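Gear plate

A gear plate is a flat base that carries small gears on fixed posts, used in teaching and in bench assembly practice.

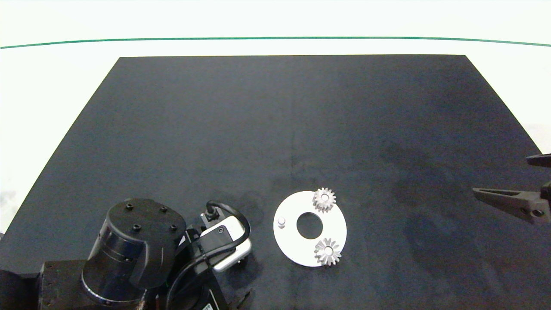
Plates may be round or rectangular, and many have an opening at the centre. The gears are usually spur gears, the simplest type, with straight teeth cut parallel to the shaft. Each has a central bore that fits over a post — a close fit keeps the gear upright, while a loose one lets it wobble and bind.

Two meshed gears turn in opposite directions. Adding a third between them makes the outer pair turn the same way.

See also: Gear train; Idler gear; Spur gear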